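Student Project Report: A Secondhand Arm Learns to Use Its Fingers
Aldana Ulloa and Bautista Zúñiga
Supervisor: Ilaria Ferri
Submitted August 15, 2024

1. What we set out to do

Our proposal promised a bench-top robot arm that could reach into an open desktop computer and handle small parts without wrecking anything. Our supervisor wrote "ambitious" in the margin, and we took it as a compliment for most of July.

The arm came secondhand through Domínguez, the surplus place in Altport, and arrived with no manual and one missing cable. We named the project Trurkance before we had built any of it, so the name is the only part that finished on schedule. All work took place at the Unar shared workshop, where we had one bench and a shelf labeled with somebody else's name.

2. The build

The gripper is a two-finger linkage with black plates and hex-socket screws. We assembled it three times. The first time we put a link on backward and the fingers opened when told to close, and we spent an evening fixing this in software before Tadeo Paredes looked over and suggested turning the part around.

The second assembly worked until the screws crept loose. The third one has thread locker on everything, including a little of the bench.

A small camera rides at the wrist. We wanted it to see the fingertips at all times, so the mount was redone until the tips stayed in view. The price is that the gripper also takes up much of the picture, and whatever is directly behind it has to be taken on faith.

3. Working inside the case

Our practice computer is an old desktop that was already dead, which did wonders for our confidence. Cases turn out to be cramped places for an arm. The approach that gave us the fewest collisions was a slow diagonal one, coming in past the end of the memory slots toward the processor socket, where there is a bit more air. Straight down sounds simpler and hits capacitors. 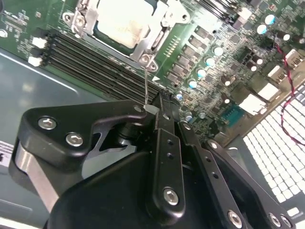

Thin things are the hard part. A connector has sides you can squeeze, but a wire between two narrow fingertips likes to roll, and a tiny error at the wrist becomes a large one at the far end. We logged 143 attempts at gripping and positioning small items and counted 30 as clean, meaning no slip, no bump and no hand hovering over the stop button. Bautista wanted to include the hovering ones. The report you are reading has two authors and this was discussed at length.

4. What we would change

Softer fingertips, first of all. Also a second camera off to the side, and a better habit of saving positions before switching off the power — we lost a full set of 7 that way and had to teach them again from memory.

Soledad Farías has asked to take over the arm next term. We have left her the spare screws, our notes and the rest of the thread locker.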